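4.2 How readers talk about invented scripture

Fiction that retells a biblical life puts its readers in an odd and rather wonderful position. They usually know the ending. They often know the names, a handful of sayings and one or two fixed scenes, and yet they will read several hundred pages to reach a place they could have found in a few verses. Our interest in this section is in what they do with the pages in between. We draw on the reading groups at Skullau and Dundirby, whose members kept written notes on novels about Ruth, Bathsheba, Martha of Bethany and the wife of Pilate, and on the longer responses gathered at Westerberg once the groups had finished.

The notes are a delight to work with. They run to 476 separate entries, some no more than a word in the margin, others filling both sides of a sheet. We had expected that most of them would deal with accuracy, and the early entries do. A reader opens the book with the source text close by and checks. By the middle chapters the checking thins out, and the remarks turn to motive, to meals, to journeys, to what a sister might have said on the stairs. It is in these chapters that the novelist has the most room and the reader, it seems, the most fun. 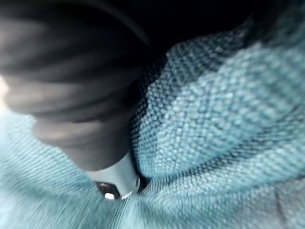 Pace is the quality that readers mention most warmly, and they mention it in terms we had not planned for. A novelist working from a short source must decide where to slow down. In the Ruth novel the gleaning takes up a whole season and the marriage is over in a page, so that the later events go by as a dark shape blurred by its own movement, with the bands of grey running together and only the bright metal tip to hold the eye. Several readers said they liked that blur. They knew what was in it already. The slow chapters gave them what the source had left out, and the fast ones trusted them to remember the rest – a kind of courtesy between writer and reader that we think deserves far more attention than it has had.

The Bathsheba novel works the other way round. Its author dwells on the well-known scenes and hurries through childhood and old age. Here the notes are cooler, though there is plenty of praise for the dialogue. One Dundirby entry reads, in full, "I have been on this roof before." Another asks for more of the grandmother, who appears in two scenes and has no counterpart in the source at all. Invented relatives do remarkably well across all the books. They carry no expectations, and readers feel free to love or dislike them.
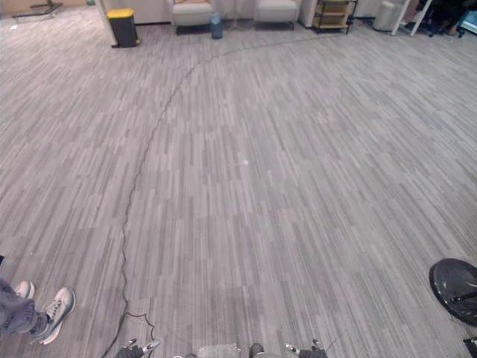 Figure 3. Grey striped carpet with a black cable running across it.

We sorted the entries by the kind of claim each one made about the novel. An entry was marked "source" if it compared the book with scripture, "period" if it dealt with the customs or objects of the time, "person" if it spoke of a character as one might speak of a neighbour, and "craft" if it remarked on the writing. Many entries carried more than one mark. A comment on Martha's bread, for example, may begin as period, pass into person, and finish with a complaint about adjectives. We kept all the marks and did not try to pick a main one.

The Kemlow list was used to settle difficult cases. It contains 34 sample remarks, each already marked, and it proved especially helpful with entries on prayer. Prayer in these novels is hard to sort, for it is often taken nearly word for word from a psalm and then handed to a woman who speaks nowhere in the source. Is the reader who admires it admiring the psalm, or the character, or the novelist's good sense in putting the two together? We gave such entries up to three marks, and would happily argue for a fourth.

The longer responses from Westerberg add something the notes cannot show. Readers were asked to write a scene of their own for a figure they felt had been passed over, and they threw themselves into it! Pilate's wife receives letters. Orpah, who turns back in the first chapter of Ruth, is given a second marriage and a quarrel over a goat. The longest piece comes to 3,000 words and follows a servant for a single night, and it never once names the household she serves. 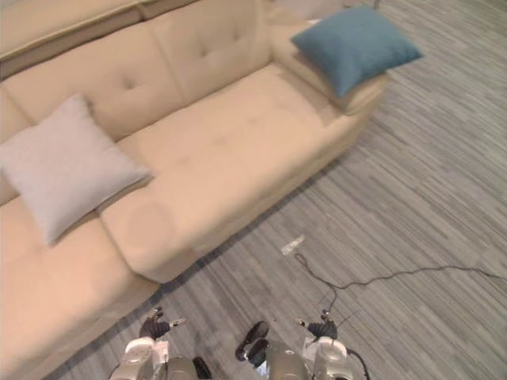
Did readers who knew the source well enjoy the novels less?
Close knowledge made them quicker to object in the opening chapters, but their notes on the later chapters were as warm as anyone's, and they wrote some of the freest scenes at Westerberg.

The objections themselves reward a second look. Very few are about events. A reader will forgive an added journey or a cousin from nowhere, and then stop dead at a single modern word in the mouth of Naomi. Speech seems to be where belief in the story is won or lost, and we return to it in section 4.3, where the entries on dialogue are taken book by book, beginning with the Martha novel and its very talkative first chapter.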